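Hillaver - pre-passage safety checklist, with comments
Posted January 15, 2023 in Boat, Safety

The marina hands out a two-page safety form and we filled it in like everybody else. It has a box for "lifejackets: yes/no". Yes, we have lifejackets. So did plenty of people who needed pulling out of the water by someone else. I wrote my own list over the holidays and went through it on board. Comments are mine and you're welcome to disagree with them.

ON DECK

1. Jackstays - FAIL
Webbing, left rigged since August. Sunlight eats the stitching and the seller's "five season" claim doesn't impress me. I could pick a thread loose with a fingernail at the port bow end. Replacing both sides.

2. Lifelines and stanchions - PASS, with a grumble
Leaned my full weight on each one. The second stanchion on the starboard side moves at the base. The surveyor called this "normal". I have put it down to be rebedded anyway.

3. Lifejackets - PASS
Inflated by mouth and left overnight. All still hard in the morning. Cylinders unscrewed, weighed, and checked against the number stamped on them. The little green indicator tells you about the firing head and nothing about the gas, so please weigh yours.

4. Tethers - PASS
Clips open with one hand in gloves. One has a stiff gate, rinsed and oiled.

5. Horseshoe buoy and light - FAIL
Buoy fine. Light dead, batteries leaked. It was ticked as working on the marina form.

BELOW

6. Seacocks - PASS, one comment
Every handle turned fully both ways. The galley one needed two hands. Softwood plugs tied to each. I was told by the yard that plugs are old-fashioned. They can say that from the dry end of the hose.

7. Bilge pumps - PASS / FAIL
Electric pump passes. Manual pump passes until you sit where you'd have to sit to use it, and then the handle hits the chart table after half a stroke. Whoever signed this off never pumped it. Handle to be shortened.

8. Loose gear and stowage - PARTIAL
Lockers latched, floorboards screwed down. Small stuff is still all over the place and a loose plastic box isn't stowage on a boat that heels.
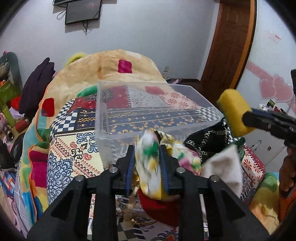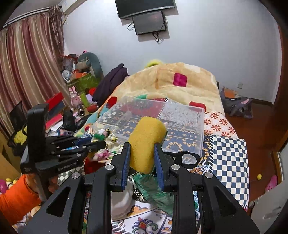 9. Gas - PASS
Bubble test on every joint, and a second one the next day. The alarm went off when I held a lighter to it unlit, but it also goes off for hairspray, so I treat it as an opinion. Bottle valve is off whenever the stove is.

10. Fire extinguishers - FAIL
Three on board, one in the red. The other two are in date but the galley one is mounted behind the stove. You would have to reach through the fire to get it. Moving it to the companionway.

11. Flares - PASS
In date. I don't trust dates much either, but there's no way to test one and still own it.

RADIO AND POWER

12. VHF - PASS
Radio check on low power answered by Evangelista, 14 miles off. Handheld charged and floats (tried in a bucket). Distress button set up with our number, which I read back digit by digit. It had been entered wrong once before.

13. Batteries - PARTIAL
House bank rested overnight and the monitor said 73 percent. My meter was less cheerful. I believe the meter.

14. Navigation lights - PASS
All lit, seen from the dinghy after dark. Masthead light flickers when the rig is shaken. Corroded contact, cleaned, will look at it again.

STILL OPEN

Jackstays, buoy light, galley extinguisher, pump handle, stanchion base, small gear, battery test under load. We don't leave until every one of those is done and I've redone the whole list with the boat off the dock.

Filed under Hillaver, Maintenance, Safety. 19 comments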